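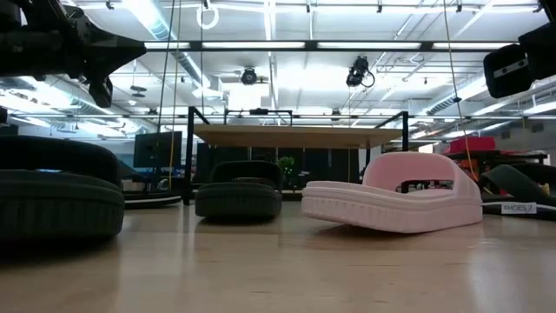
Review: Urkow two-level shoe rack, after four months at our front door

I bought the Urkow in March and I am writing this in July 2021, so it is not a first-day opinion. I paid $39 with shipping, from the Estent online store. I had promised myself not to write a review before the rack had lived through one wet spring, because every rack looks good when it comes out of the box.

First a few words about our home, so you can judge if my experience is useful for you. We are four people in an apartment with a narrow entrance. The wall between the door and the coat closet is 38 inches long, and this is all the space we have. In summer we wear mostly slides and sandals, and in winter we wear boots. Before the Urkow we had a plastic rack from Gendara, which leaned to one side from the second month, and before that we had only a pile.

What is in the box

Two side frames in black metal, two shelves, eight screws, one hex key and a paper with drawings. The paper has no words, and I found the third drawing difficult. It shows the lower shelf from behind, but it does not say that it is from behind. I put the shelf the wrong way and had to take out four screws again. Apart from this mistake, it was quick work. The holes matched, and I did not need to push or bend anything.

One of my screws had a bad head. I wrote to the seller with my order number, and a small bag with new ones came after six days. They did not ask me for photos, which I liked.
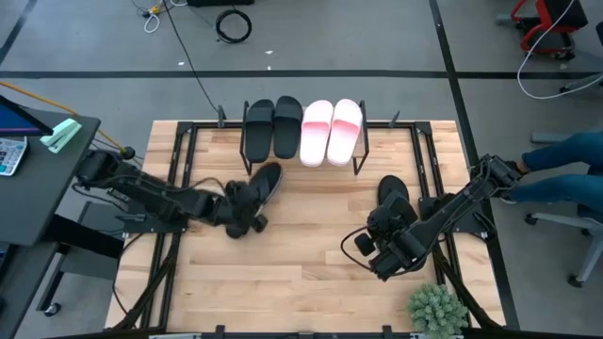

How much it holds

The store page says "up to eight pairs." I think this is only possible with children's shoes. On the upper level I can put three pairs of adult sneakers side by side, or four pairs of thin slides if I am strict about it. The lower level is the same width, but there is less air above it. Ankle boots do not go in there. My tall rain boots stand on the floor next to the rack, and I have accepted this.

For flat shoes it is very comfortable. You can see every pair at once and take it with one hand, even when you are holding a bag. I recommend to put the black shoes on top and the light ones below if your hallway is dark like ours. We did the opposite in the first weeks, and twice I went out with two different shoes.

Stability

This was my biggest worry after the Gendara. The Urkow does not lean. When a child sits on it – and ours does, although I have forbidden it – it makes a small noise but it comes back. The feet have rubber caps. One cap fell off in April and I glued it, and since then I have had no problem. On a wooden floor please check these caps from time to time, as the metal under them is sharp enough to make a scratch.

Cleaning

Dust and sand collect under the lower level. The space is too low for our vacuum cleaner, so I must move the whole rack. It is light, so this is not hard, only boring. The shelves I wipe with a wet cloth and a drop of dish soap. After one very muddy week there was a brown line along the back edge, and it went away with a toothbrush.

Compared with the Marulanda

My sister has the Marulanda, which costs nearly double. I used it for two weeks when I stayed in her house, so I can compare a little.

The Marulanda has a deeper shelf, and a man's shoe does not hang over the front. It also has a bar at the back, so shoes do not fall behind it. I miss this bar. With the Urkow, a slide that is pushed too far will drop between the rack and the wall, and then you need a broom. On the other hand, the Marulanda is heavy, and it took the two of us to carry it up the stairs.

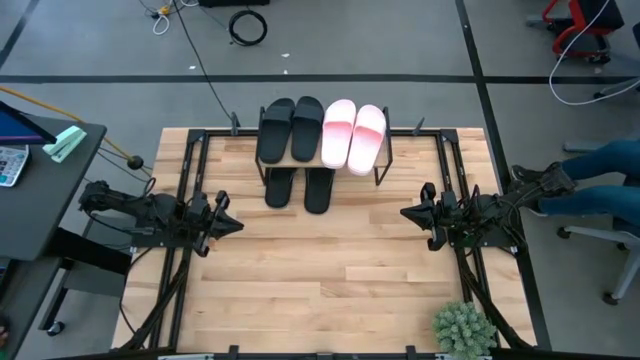

Slides on both levels of a small rack, the black and the pink and white pairs on top.

If you have a house with a big entrance, I would pay more and take the Marulanda. For a small apartment, and for people who move often, the Urkow is enough.

Good points: does not lean, light, easy to wipe, seller answers.
Weak points: no bar at the back, low space under the bottom shelf, confusing third drawing, "eight pairs" is too optimistic.

My rating is four stars of five. I have ordered a second one for the balcony door, where we keep the garden shoes.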